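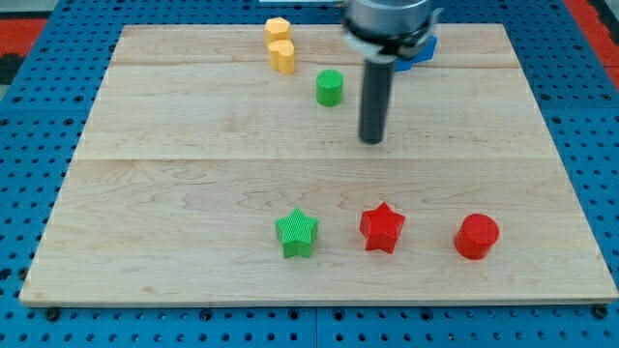

Cleaning a tarnished hand mirror

Most "silver restorer" kits are overpriced chalk. I paid for the Andetti one and got grey smears, so try this first.

1. Dust the frame with a dry paintbrush.

2. Mix 2 teaspoons of bicarb with a little water. Rub it on the metal only, for 3 minutes.

3. Wipe off with a damp cloth. Never spray the glass, whatever the label claims.

Black spots under the glass won't shift. Anyone promising otherwise is selling something. Resilvering is the only cure, and I doubt it's worth the money on a flea market find.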